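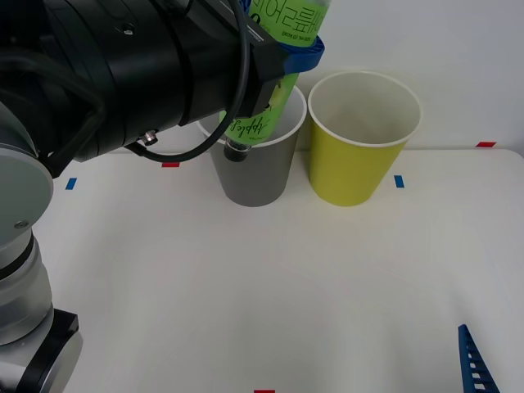 Green bottle held over the grey paper cup.

Triro Users' Group
Minutes of the meeting held on Sat 4 April

Present: Catríona Doherty (chair), Peadar McGrath, Kęstutis Šimkus, Godfrey Khaemba (minutes)
Apologies: Colm Corrigan

1. Minutes of the last meeting
Agreed, with one correction. Item 4 should have said that the scratch disk is cleared monthly, not weekly.

2. Queue waiting times
Peadar reported that short jobs on Triro are still waiting behind long ones, mostly on Monday mornings. He had gone through the scheduler logs and found one job that had asked for 730 hours and finished in under a day. The scheduler had held the nodes back for it the whole time it was pending.

Kęstutis proposed a limit of 300 hours on any single request, with longer runs by arrangement. Catríona was worried about the groundwater models, which can't be stopped and restarted. Peadar said the newer version of that code does write checkpoints but the setting is off by default. Agreed to try the limit until the end of May and then look at the logs again.

Action: Kęstutis to set the limit and email all users beforehand.
Action: Peadar to write a short note on switching checkpoints on.

3. Short queue
Six nodes to be kept for jobs of two hours or less during the working day. They go back into the general pool overnight. Godfrey asked whether interactive sessions would count. They will, provided they are closed at the end of the two hours – the system will close them if the user doesn't.
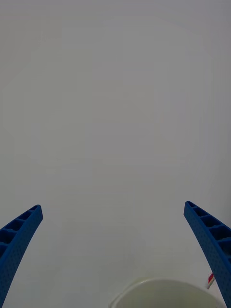
4. Storage
The Baltlow file store is filling up again. Most of the growth is in old results that have been copied more than once. Kęstutis can produce a list by owner but would like people to tidy their own folders first. No quotas for now. Catríona asked that nothing be deleted from the Ní Bhriain project area without checking with her, as two papers are still under review.

Action: all to clear out unused files before the next meeting.

5. Move to Nuseo
Colm had sent a written update. The test install of Nuseo is working on the login node but job arrays fail when the array is started from a script. He has raised this with the supplier and has had no reply yet. Peadar said he would prefer not to change over in the middle of the teaching term. Agreed to leave the date open.

Action: Colm to chase the supplier.

6. Any other business
Godfrey pointed out that the user guide still gives the old address for the help desk. Kęstutis will change it.

The next meeting will be in May, in the same room. Date to be sent round by Godfrey.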